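Small shelf riser for tins: how high can I stack before it becomes silly?

Posted in Kitchen and Storage

Jukar
Hello all. I have a small kitchen and I keep my tinned food on the worktop, because the wall cupboards are full of plates. I bought a little shelf, a light wooden board on thin black metal legs, 33 cm long. The idea was to put the tins on top and keep the space under it free for the chopping board and the bread.

My trouble is that I have more tins than the board can take in one row. So I started to put one on another. It looks all right, but when I pull out a lower tin I have to lift the upper one first, and last week one fell on my foot. Also the tins are not all the same width, and some of them do not sit well together.

Is it safe to stack on such thin legs? Should I put the tall tins at the bottom or on top? I do not want to drill in the wall, the flat is rented.

Ursu
Two high is fine, three is asking for trouble. Check the bottom of the tin. Many have a rim which fits inside the lid edge of the one below, and those stay where you put them. The ones with a ring pull often do not fit so well. Put these on top or leave them alone.

Dalorum
I have used a shelf of this type for two winters, so I can say something about the legs. They are stronger than they look, but they do not like to be pushed from the side. If yours has screws under the board, tighten them again after the first month. Mine became loose in October and the whole thing was leaning a little before I noticed it. Small felt pads under the feet also help on a smooth top, because otherwise the shelf slides when you reach for something in a hurry. A pack of 20 pads is cheap and you will use the others for chairs.

About the order. I put the same food in the same stack, so it does not matter if I take the upper tin, it is the one I wanted anyway. Beans on beans, tomatoes on tomatoes. When I come from the shop the new tin goes under and the old one goes on top. It is one minute of work and I throw away much less than before.

For tall tins, the books say heavy things low, and I agree if the tins are of different weight. But a tall one on top of a shorter one of the same width is not a problem, if you have a free hand to hold the lower one. I would keep a single tin or a box at one end, where your hand comes most often, and the high stack at the other end.

Also measure the space up to your wall cupboard. I have 70 cm and it is plenty, with less you will knock your fingers.
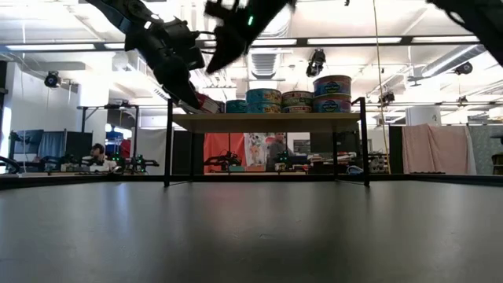 Tins stacked in twos on a small wooden-topped shelf, with the tallest stack at the right end.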